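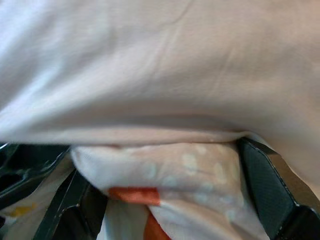
Página modificada por última vez en noviembre

El número de hilos no debería figurar en la etiqueta

Horácio Moreira

El número de hilos es el único dato cuantitativo que muchos compradores de ropa de cama encuentran en el envase, y es un dato mal definido. En origen designa una magnitud sencilla: la suma de hilos de urdimbre y de trama contenidos en una superficie unitaria de tejido. El problema empieza con la palabra «hilo». Un hilo puede ser simple o estar formado por dos o más cabos retorcidos, y el resultado del recuento depende de si se contabiliza el conjunto o cada uno de sus componentes.

Un tejido con 500 hilos de dos cabos por pulgada cuadrada se convierte así en uno de 1000 sin que intervenga ningún telar. La operación es aritmética. El comprador recibe una sábana más pesada que la equivalente de hilo simple, con una transpirabilidad que puede ser peor, y paga una cifra que duplica a la real.

El catálogo de Trinlow incluye desde hace varias temporadas una funda nórdica, referencia 1498, anunciada con 1000 hilos. La ficha técnica que el fabricante entrega a los distribuidores, y que el público no ve, indica «urdimbre simple, trama de cabos múltiples». Con esa frase la cifra comercial queda explicada y también desautorizada. Escribí a Trinlow para preguntar por el criterio de recuento. La respuesta fue que se aplica «el habitual del sector», lo cual es exacto y constituye el motivo de este artículo.

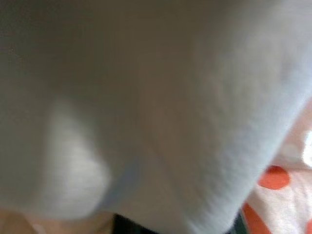
Lo que la cifra omite

Aun contado correctamente, el número de hilos informa de poco si se presenta aislado. Faltan, como mínimo, el título del hilo, el ligamento y el gramaje. Dos tejidos con idéntica densidad pueden ser un tafetán seco y firme o un satén flexible que se engancha con facilidad en una uña. La longitud de la fibra condiciona la formación de bolitas bastante más que la densidad, y casi ninguna etiqueta la menciona. Cuando lo hace, recurre a expresiones como «algodón seleccionado», que carecen de contenido verificable.

Tampoco se declara el acabado. El suavizante industrial aplicado en la última fase modifica el tacto en la tienda y desaparece en buena parte con los primeros lavados. El consumidor compara, por tanto, un acabado con otro y cree comparar tejidos.
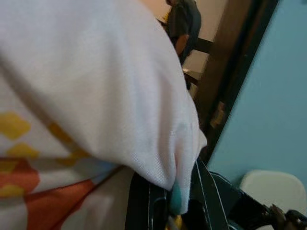
La estabilidad dimensional merece un apartado propio en cualquier etiqueta futura. El encogimiento residual se mide con un procedimiento conocido: se marcan distancias sobre la muestra, se lava, se seca y se vuelve a medir en ambas direcciones. Su coste es modesto frente al de una campaña de envases. El estampado añade otra variable, la solidez del color. Una tela blanca con una zona de rombos amarillos y una banda rojo anaranjada, como la de la fotografía, obliga a evaluar dos cosas distintas: la pérdida de intensidad del dibujo y la descarga de colorante sobre el fondo. La segunda es la que suele motivar reclamaciones, y un fondo blanco no la disimula. El número de hilos no dice nada de ninguna de las dos.

De Haan, que fabrica para hostelería, trabaja de otra manera. Sus hojas de pedido especifican gramaje, ligamento, título y encogimiento máximo en cada sentido; la densidad aparece desglosada en urdimbre y trama, con los cabos indicados aparte. El comprador de un hotel exige esos datos y los obtiene. Al particular se le supone incapaz de leerlos. Es una suposición cómoda: quien compra pintura lee rendimientos por metro cuadrado y quien compra neumáticos descifra códigos bastante menos amables.

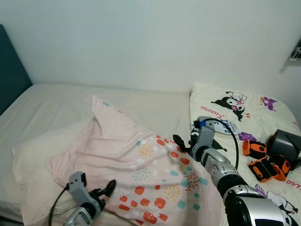
Una propuesta de mínimos

La etiqueta que defiendo cabe en el espacio que hoy ocupa el reclamo de los hilos. Contendría la composición, el ligamento, el gramaje en gramos por metro cuadrado, la densidad separada en urdimbre y trama con el hilo retorcido contado como uno, y el encogimiento tras 15 lavados a la temperatura máxima admitida. La solidez del color se añadiría solo en artículos teñidos o estampados.

La objeción habitual es que el exceso de información confunde. Clenar la formuló en estos términos durante la jornada técnica de Plurkcombe, y la acompañó de una encuesta según la cual sus clientes prefieren «un solo indicador». No discuto la encuesta. Discuto que de ella se deduzca que el indicador pueda ser arbitrario. Si ha de haber uno solo, el gramaje es mejor candidato: se comprueba con una balanza y una muestra de superficie conocida, y no depende de ninguna convención sobre los cabos. Tampoco es una medida de calidad —un tejido denso puede ser malo y uno ligero, excelente—, pero al menos dos laboratorios que pesen la misma tela llegarán a valores comparables.

Mientras la convención de recuento siga abierta, los distribuidores pueden actuar por su cuenta. Les basta con pedir la ficha técnica completa y publicarla junto al precio. En el caso de la referencia 1498, el documento ya existe y ocupa una página.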